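Do we need the new block set?

The club has been offered a second assembly set for the workshop, and I have been asked to say something nice about it. I'll try. The maker, Camenzind, calls the set Wala and says it teaches fitting and alignment to anyone over seven. That is a lot to ask of a few chunks of colored plastic.

I spent an evening with ours at Endidcombe and came away with mixed feelings. The green plate with the notch is easy to pick up and easy to understand. The big blue-violet block is the better idea, with its cross-shaped recess and the two round holes in the floor of it, but I can't see many members coming back to it once they know where things go. The catalog promises 40 hours of use. I got bored well before that.

Then there's the price. At $34 a set, plus $18 for spare pegs, we are paying hobby-shop money for shapes that half our members could draw up and print at home - and have probably already done so. I also don't buy the claim that color helps people learn the order of assembly. It helps them find a piece on a table, and a marker pen does that. 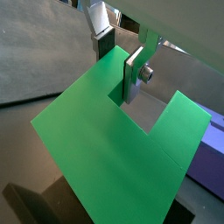 The notched green plate.
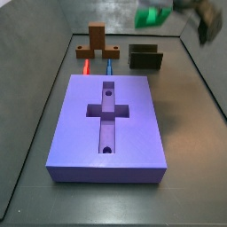 The block with the cross recess, and the red and blue pegs behind it.

Cyrill Lüthi thinks I'm being unfair on the block. The members at Clollesero have had theirs out since July, he writes, and the recess is where beginners learn to turn a piece before pushing it. He would buy the second set and skip the spare pegs.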